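Flaretti 2341 sewing machine, review after nine months of use

Posted 16 January 2013

I bought the Flaretti 2341 last April from Wanero, the shop for fabrics and machines in Stidlow, and I promised to several people that I would write down my opinion when I had used it through a whole winter. The winter is not finished, but I have now sewn enough to say what is good and what is not good.

First, what I sew, so that you can judge if my opinion is useful for you. I do curtains, cushion covers, aprons, bags, trousers for children, and many repairs for the neighbours. I don't make evening dresses and I don't quilt. My previous machine was an old metal one from my mother-in-law, very heavy, with only straight stitch and zigzag. It had worked well for a long time, but the foot pedal became hot and the man at the shop advised me not to continue with it.

The price was 400 pounds. In the same shop there were machines for half of this, and I tried two of them. They were light like a toy and moved on the table when I sewed fast. The Flaretti stays in its place. It is not so heavy as my old one, and I can lift it down from the shelf without calling my husband, but it has enough weight to stand still.

Setting it up took me one evening. The manual is in six languages and the English part is short. The drawings are clear, except the one about the bobbin winder, where the arrow points in the wrong direction. I wound my first bobbin three times before I understood that I must believe the small mark on the machine and forget the drawing.

The threading is easy. There is a path with numbers on the plastic and you follow it. The needle threader works with normal needles, but with the finest needle it misses the eye more often than it finds it, and I have gone back to doing it by hand with my glasses on.
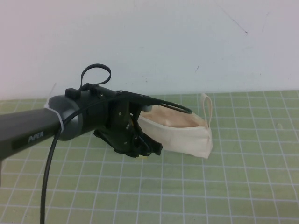
The stitches are the strongest side of this machine. The straight stitch is even and calm on cotton, linen and canvas. On two layers of denim it goes without complaint, on four layers it becomes slow and you should help with the hand wheel. The zigzag is regular. The stretch stitch was a surprise for me, I had never used one before, and now all the repairs on jersey are done with it. There are also decorative stitches, ducks and leaves and such things, and I have used them one time, on a bib.

I am less happy with the buttonholes. The machine makes them in one step, you put the button in the foot and it measures by itself. On a shirt fabric they are beautiful. On anything thick the foot stands a little crooked and the two sides do not have the same density. I always make a trial on a piece of waste fabric now. For coats I would take them to somebody else.

Thread. The machine is a bit particular. With the cheap thread from the market I had loops under the fabric and I thought the tension was broken. I telephoned Wanero and they asked me first of all which thread I was using. With Smits polyester thread the loops disappeared at the same tension, number 4 on the dial. I have stayed with Smits since then. It is a pity for the big box of old cones that I have in the cupboard, I use these for basting only.

The noise is moderate. I can sew in the evening when the children sleep in the next room, with the door closed. At full speed it makes a sharper sound, and after an hour I find it tiring. The speed slider is a very good thing — I put it in the middle and can press the pedal without fear. For my daughter, who is learning, I put it at the lowest.

The lamp is too weak. It gives a small yellow light directly at the needle and nothing to the left, where I want to see my seam. I have a desk lamp beside it.

The extension table is sold separately for 59 pounds, and I think this is too much for a plate with folding legs. But I did buy it in the end, after the first pair of long curtains. Without it the fabric pulls down over the edge and the seam goes away from you. If you sew only small things, leave it in the shop and buy good scissors for the money.

Some words about cutting, which is not the machine but belongs to the same work. Many of the problems I blamed on my old machine were problems of bad cutting. I used to cut on the carpet, with the fabric lying as it wanted. Now I cut on a mat with a grid, and I put the straight grain of the fabric along one line before I do anything else. The pieces fit to each other and the machine has an easier life. For long edges I don't trust only the printed lines, I take a metal ruler also. 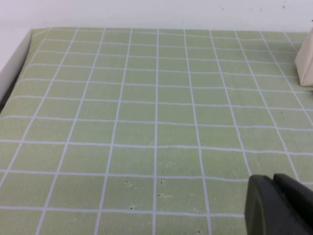
Green surface with a white grid.

Cleaning is simple. Two screws, the plate comes off, and you brush out the fluff. After fleece you must do this the same day. The manual says no oil is needed. I asked at the shop if this is true and they said yes, so I have not put any, although my hand still wants to do it from habit.

I had one fault. In the autumn the reverse lever stayed down and the machine sewed only backwards. Wanero took it in under the guarantee and I had it back after about two weeks. There was no invoice and no discussion. They had also cleaned it. For me this counts a lot, and I would buy again from a shop where I can bring the machine on the bus — the same model was a little cheaper by post.

The soft cover that comes with it is thin and has already a tear at the handle. I have sewn a new one from canvas, on the Flaretti of course.

Would I recommend it? For somebody who sews clothes and things for the house every week, yes. If you want mostly heavy work, like bags from leather or covers for garden chairs, look for an older metal machine and have it serviced. If you sew two times in a year, it is too much money.

I give it four stars of five. One star is lost for the buttonholes and the lamp together.

If somebody knows whether the walking foot from the older Flaretti machines fits on the 2341, please write it in the comments. The shop was not sure.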